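Category: Makers & Workshops / Home Robotics
6 min read
February
By Wojciech Dudek

**Two arms, one bag: a visit to Geeta Nigam's bench**

Geeta Nigam builds her robots in the back part of Grindlow, a shared workshop where you can also find people repairing bicycles and a man who makes only violins. She came to the door with a hex key behind her ear and asked if I wanted tea before or after. I said before. It was nine in the morning and the heating had just been switched on.

Her project is called Nevia. It is a pair of arms on one crossbeam, made from white printed shells and black motors, and its work at the moment is to put drinks in a shopping bag. She started it at home, on the kitchen bench, and moved it to Grindlow when her family asked to have the kitchen back.

"I wanted something that helps with the boring part of the day," she told me. "I come home with shopping, I unpack it, I pack it again for my mother, I take it to her. So I thought, let us begin with the bag."

The first version had one arm and she calls it Piątek, which is the Polish word for Friday. I am the reason for this name. Some years ago I tried to teach her the days of the week, and this is the only one that stayed. Piątek could lift a bottle but it pushed the bag over nearly every time. A bag is soft, she explained, and when you touch it on one side it goes away from you. For a person this is no problem, because we have the second hand there without thinking about it.

So she built the second arm. The two are controlled by software she wrote with help from the Daline forum, where hobby builders share their code and also their complaints. I asked how much everything had cost and she went to look in her notebook.

"Without the tools, 3,000 dollars," she said. "With the tools I prefer not to add it. The motors are most of it. The plastic is cheap, but I printed the elbow so many times that maybe it is not so cheap any more."

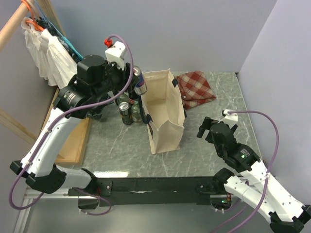
What took her the longest was the cables. In the first months they ran straight along the links, tight and tidy, and she was proud of how they looked. Then the wrist turned further than she had planned and pulled a connector out of its socket. Now she leaves big loops. "They are ugly but they have slack," she said. "I tie them at the long parts and at the wrist I let them fly. A neat cable is a cable I will have to solder again."

I wanted to know about the colour. She laughed and said that purple was the one the shop had on sale, and she bought 100 metres of it.

We spoke then about cans, which she finds harder than bottles. A bottle has a neck, and the gripper can close on it from many directions. A can is the same width almost everywhere, it is smooth, and if you squeeze too much it makes a dent. She showed me a graph of motor current on her laptop and pointed to the place where the aluminium begins to give. I could not see anything special in it, but she could, and she had marked the spot with an arrow and the word "NO".

Her training method is slow. She moves the arms herself with a pair of smaller handles, the computer records what she does, and later it tries to copy her. When I visited she had 882 recordings. Her goal is 4,000, and she does them in the evening after work, with the radio on.

"The first ones are no good, I was nervous," she said. "You can see it in the movement - it shakes, like a person signing their name at the bank. I threw many away. Now I am calm and the robot is more calm also."

Does it copy her mistakes too? "Of course. I have a habit that I wait a little above the bag before I let go. I never knew this about myself. The robot waits also. My sister saw it and said, this is you at the airport."
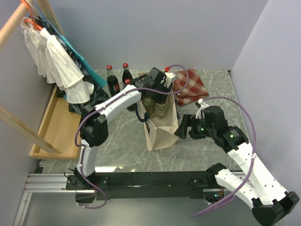
Nevia at the bag, with the left gripper over two glass jars and the soda bottles standing beside it.

She likes to keep other things on the table while she works. A clothes rack stands on the left side, and a plaid cloth lies near the back wall. In her opinion a robot that learns on an empty table will know only empty tables. "In my house there is always something next to the thing," she said. "A sleeve, a towel. I want it to see this from the beginning."

Glass makes her careful. When the motors lose power the arms drop, and in the early days one came down quite hard on the table. After this she added a routine which folds both arms to a low position before it switches off, and she put the emergency button where her left hand rests. She advises everybody who builds at home to install the button first, before the second motor even arrives.

I asked if her mother has seen Nevia. She has, on video. Her comment was that the bread must go on top.

"So bread is next," Geeta said. "Bread is terrible. It is softer than the bag."

By then it was almost noon and my second tea was cold. She had already picked up the handles, and she asked me to move my chair back a little, as the right arm swings wide when it starts.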